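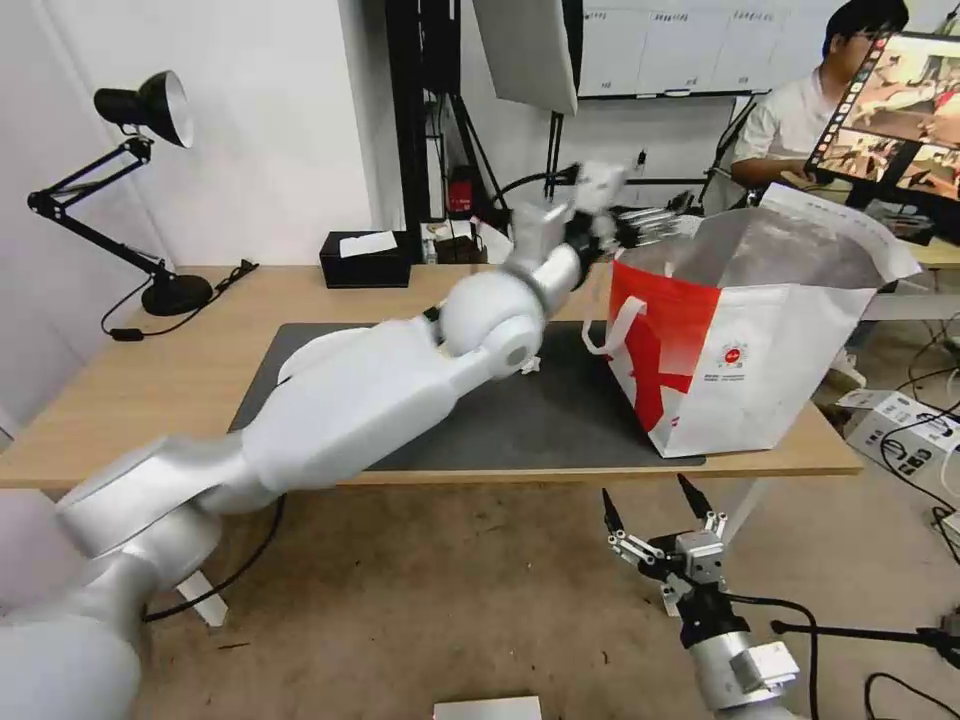
Start with the bag

Hi everybody, thanks for coming back after the break. Slow down here, I always rush the opening!

So I want to talk about lunch at your desk, and mostly about what's left when lunch is over. Start with the bag. I love a bag like this one - big, red and white, stands up on its own, silvery insulated lining inside. You get it for free with the food and then most people scrunch it up and throw it out. Please don't, at least until the table is clear, because it's the best cleanup tool you have in the room.

Ask who ate at their desk this week. Wait for hands. (At the Ilimik talk in January it was nearly everybody, and a few people were still chewing.)

Next bit is the order I do things in. Open the bag wide first and set it at one end of the desk. If you're holding a drippy bowl in one hand and fighting a floppy bag with the other, you've already lost. Then the messy stuff, then the dry stuff, then wipe.

Shells are my favorite bad example. They're light, they're sharp, they smell by three o'clock, and they go everywhere if you tip the bowl too fast.

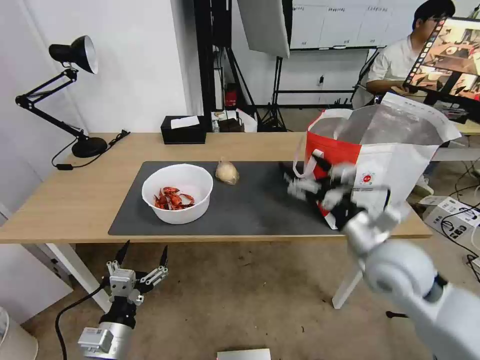
What I do is put a small liner in the bag first, tie the shells up in that, and carry the whole thing out to the kitchen bin right away. Not the bin under your desk! Azra Kadrić and I shared an office at Godisora for 56 days and she still brings up the shrimp.

Bread and buns get their own spot. If you're going to finish it later, wrap it now. If you aren't, be real about it and let it go.

Tissues - keep the box on the desk, toward the back, where you can reach it with messy fingers and not knock anything over. A desk mat helps too. Mine wipes down in a few seconds, and I've stopped worrying about sauce on the wood. Move the lamp cord before you wipe, I've dragged a lamp clean off a table doing this.

Skip the Fleltov story if we're running late.

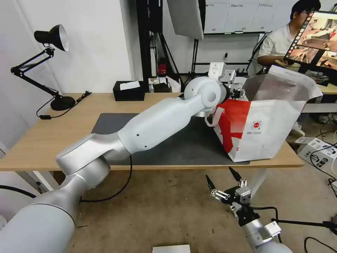 Marlies Pichler

Last part, the bag again. Bags tip over. If yours does, check the mat underneath before you stand it back up, then wipe the lining, leave it open overnight and fold it flat in the morning. I keep mine behind the printer. Questions now, and pass the sign-up sheet to the left.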